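December 16, 2022

Up at five, which I blame on the cat next door and on having promised Ieva the table would be clear by tonight. She has been hearing this promise since August. In August it had a kind of freshness to it.

For the record, what has lived on that table: the tax, the other tax, a sewing machine with its cover on, Christmas cards from last Christmas, a jar of foreign coins, one roller skate, and a box from Sarero that I had been calling "the lamp" for so long I'd stopped wondering whether it was a lamp. It was a colander. I already own a colander. I now own a lamp only in spirit.

Did the papers first, thinking it would be the worst part. It was. I sat on the floor with them in what I intended as piles, and by seven I had one pile and a sore hip. Suleiman rang in the middle to ask if he should bring a chair on the night and I said yes, bring two, then remembered he comes on the bus. He said he'd bring one and sit on it the whole way. I think he was joking. He was very calm about it.

The sewing machine has gone to the spare room, where it joins everything else I have decided to take up in the new year. The coins went into a sock. The roller skate I put outside the back door and then brought in again, as it looked like rain and I am evidently sentimental about a skate.

After that came the actual cleaning. There was a ring from a mug near the window end that I have been covering with a placemat for so long that the placemat had left its own mark. Pádraig's advice (given over the fence, at length, with a rake in his hand) was mayonnaise. Aino's advice was never to listen to Pádraig. I went with warm water and a drop of dish soap, and then a tin of something called Undovach that I found under the sink with the lid rusted on. It smells like the inside of a violin. The label says to work with the grain, and so I had to find out which way the grain went, something I've never once asked myself in all the years of eating off it. 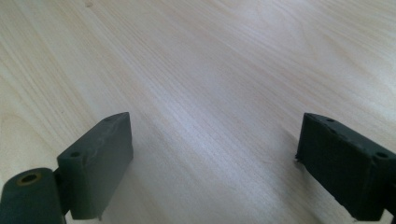
I got quite taken up with it, to be truthful. It's a much paler colour than I'd had in my head. If anyone had asked me I would have said brown, and said it with confidence, the way I tell people the bathroom is blue. There's a big lazy curve in the wood over to one side like a contour on a map, and I have presumably been putting the butter dish on it since we moved in. I stood there for a good while with the rag. The kettle boiled and turned itself off without me.

Then, naturally, I couldn't bear to put anything on it. I ate lunch standing at the counter, like a horse. The mail came and I carried it from room to room looking for somewhere it could go, and it is at present on top of the fridge with the mail from last time.

Indrek came by at two to return the drill and stopped dead in the doorway. "Are you moving?" he said. I said no, I'd tidied. He put the drill down on the table. I picked it up. He put his keys down on the table. I gave him a look and he held his keys for the rest of the visit, and drank his tea with the other hand, and told me a long story about the ferry to Skivasley that would have been better with gestures.

Still to do: find the tablecloth. Though the thought of covering it now, when I have only just been introduced, seems hard. Ieva says eight people, candles and red wine, and I will be sorry if there is no cloth. She's right. She also says eight won't fit. I measured with Mum's tape and gave everyone 70 centimetres, and it works if Indrek sits on the corner and Suleiman's chair turns out to be a narrow one. I haven't told either of them.

Also still to do: the roast, the good glasses, and ringing the Arumugams to find out whether the little one eats anything orange yet. Last time it was a firm no, and I'd made soup.

Ieva got home just after six and I made her close her eyes in the hall, and led her in by the sleeve. She looked at it properly, I'll give her that. She ran her hand along it and said it was lovely. Then she asked where the tax was.

The tax is in the bath. I'd forgotten. We have agreed to have showers at Aino's — she has been told it's a plumbing matter — and tomorrow I'll buy some folders.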